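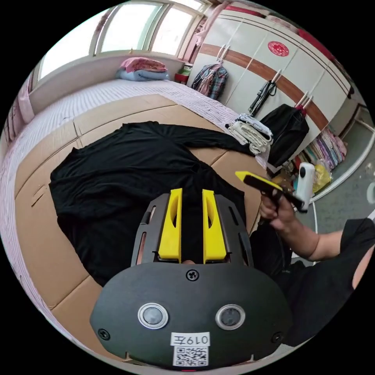

A black long-sleeved shirt, laid out flat.

So I finally made it to the Cletberg mill open day, after missing it two years running, and I'm so glad I went! Cletberg is tiny (one street, one bakery, a bus that comes when it feels like it), but the Condori knitting mill takes up most of the riverbank, and once a year in September they let people wander through for 5 dollars.

We started at 10 in the yarn store, which smells like sheep and cardboard. I could have stayed there all morning. Then it was up the back stairs to the knitting floor, where the noise hits you right in the chest. Our guide had to shout, so I caught maybe half of it, but I did get that the mill runs 235 needles on the little sock machines – I wrote that on my hand – and that the oldest one still gets used for hiking socks.

The dye house was my favorite part. Black is apparently the fussy one! They test every batch under 4 different lamps, and our guide held up two swatches that looked identical to me until she moved them to the window, and then one was plainly navy. I've been squinting at my own closet ever since.

Lunch was potato soup from the Kivska stall in the yard (get the rye bread with it, and get there before noon). The shop sells seconds from their Vorkonano line, and I came home with two pairs of socks and a scarf I didn't need. Parking is behind the church, and the last tour goes in at 3.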